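Chapter 4
Rules for Working Around a Robot Arm

In this chapter you will learn
how to divide the space around a robot arm into zones
why the rule sheet must be written before the first task is run
how to treat cloth, cables and furniture inside the reach of the arm
what a good stop record contains

Words to know: reach, zone, hold point, reduced speed, stop record, residual risk

4.1 A short story from Hustholm

In the teaching laboratory at Hustholm, a student group once wrote a very good program for an arm that opens and closes a drawer. The program was tested for two weeks. Then the group invited Deepika Warrier, who was responsible for safety in the building, to approve the work for the June open day. She did not look at the program. She asked to see the rule sheet, and the students had to tell her that it did not exist yet. They knew the rules, they said, because they were the same people every day.

Mrs. Warrier sent them away to write the sheet. It took them 11 days, much longer than they expected, and during this time they found out that they did not agree with each other. One student believed that a person may adjust the table while the arm is paused. Another believed that the arm must be stopped fully, with the motor power off. Both had worked by their own rule for two weeks, on the same machine.

I begin with this story because it is common. A group that works well together has many rules which live only in the head of each member. The work of this chapter is to bring such rules to paper, in a form that a new person can follow on the first morning.

4.2 Three kinds of rules

When we speak of "the rules," we often mix three different things, and it is useful to separate them.

The first kind is law. The law differs from country to country, and you must learn it from the authority in your own place. This book does not replace it.

The second kind is the standard. A standard is written by experts and describes what a well-made installation should fulfill. A customer or an insurer may require it in a contract, and in some places the law refers to it. A standard speaks in general terms. It can tell you that the danger must be assessed, but it cannot know what stands on your table.

The third kind is the local rule, also called the house rule. It is written by the people who do the work, and it speaks about this arm, this table and this door. Most of the exercises in this chapter are about local rules. Students sometimes think these are less serious than the other two kinds. I don't share this opinion. In my experience, the local rule is the one people read.

4.3 Reach and zones

The reach of an arm is all the space which any part of it can enter, including the gripper and whatever the gripper holds. Beginners measure only to the wrist. In the Lalo exercises at the end of the chapter, the arm alone has a reach of 1640 millimeters, and you will be asked to add the gripper and the longest object it may carry before you draw anything on the floor.

When the reach is known, we divide the room into zones. The inner zone is the reach itself. No person enters it while the motors have power, except under a written procedure for teaching at reduced speed. The middle zone is for the operator, who must always have a stop button within the length of one arm — his own arm, of course. The outer zone is for visitors. In the Lalo plan the visitor line is drawn 2970 millimeters from the base, and it stays there also when the arm is switched off, so that people keep one habit only.

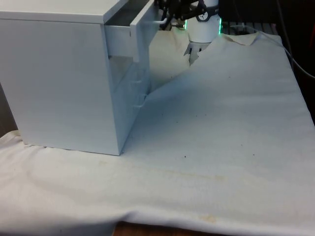

Zones on the floor are only half of the matter. The other half is what we place inside the reach. Household tasks are especially difficult in this respect, for the objects are light, they move when they are pushed, and some of them change their shape. A rule sheet for such a task should answer at least the following.

Furniture. Is the piece fixed, or may it slide when the arm pulls on it? In what position must every drawer and door be before the program starts? Write the position in words, and let the operator confirm it.

Cloth. A cloth can hide an object or the edge of the table. It can also be caught between gripper fingers and pull other things with it. Decide who lays the cloth, how far a fold may rise, and at what point the run must be stopped so that it can be laid again.

Cables. Every cable near the arm should have a known path. Move the arm slowly through its full motion and watch each cable during this time. Repeat the check after any change of tool.

Indicator lights. Write down what each color means on your own machine, and teach it to every operator. Colors do not mean the same for all manufacturers. A person who comes from another laboratory will bring the old meaning with him. A light must never be used as the only proof that it is safe to reach in.

4.4 Hold points

A hold point is a place in the work where nothing may continue until a named person has agreed. The name should be a real name with a deputy. "The supervisor" is too weak, as two people may each believe that the other one is meant.

At Kurup, where I was a guest for one term, the sheet had 9 hold points for a simple sorting task. Senthil Kulkarni, who ran the laboratory, later removed four of them. People had begun to sign them all together at the end of the day — and a signature given in this way protects no one. Few hold points, placed before the steps with real danger, are better than many.

4.5 The stop record

Each time the arm is stopped outside of its program, somebody writes a stop record. It should contain the time, the step of the task, who pressed the button, what the person saw, and what was changed before the restart. Write what was seen first, and the opinion about the cause after it, on a separate line.

Do not punish a person for a stop that was not needed. If you do, the next stop will come later than it should.

Questions for discussion

1. In the Hustholm story, two students followed different rules about a paused arm. Which rule would you write, and how would you explain it to a new member?
2. Choose a table in your own laboratory. Which objects inside the reach can move or change shape?
3. Iona Hepburn and Divya Salian share one arm on alternate shifts. Draft the hold point for the change of shift, with a deputy for each.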